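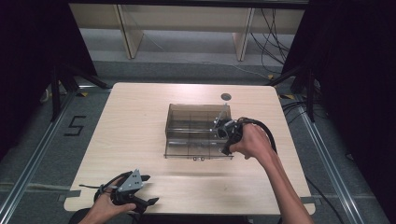
Figure 2. Two hand-held grippers at a wooden table, one reaching into a divided amber-brown box.

4.1 What people told us about battery life

I went into the interviews expecting a lot of talk about cameras, and I got some, but mostly people wanted to complain about charging. We had 162 owners of budget phones in the final sample, all of whom had paid under $200 for the handset they were using in February. Prasanna did most of the Badlow calls and I took the rest, usually in the evening when folks were home (and, yes, plugged in).

The two phones that came up most were the Veker and the Montes. Veker owners were a pretty happy bunch. They'd bought it because it was cheap and they kept it because it got them through a workday — one woman told me she'd stopped carrying a cable altogether and had lost it somewhere in her car. Montes owners liked the screen a lot more but talked about the battery the way you'd talk about an old dog, with plenty of affection and a close eye on it after dinner.

Dilani Roy and I coded the answers separately and then sat down with the ones we disagreed on. Most of those came down to the word "fine." I had been reading it as mild praise and she had been reading it as a shrug, so we went back to the recordings and listened to the tone, which took far longer than I'd planned for. In the end we split it into its own code.

We also asked what people would buy if money were no issue. Quite a few named the Rulent, at roughly $800, and then said right away that they wouldn't really want it. One man worried he'd be scared to take it fishing! I had no code for that either, so those answers are grouped under "other" and I come back to them in Section 5.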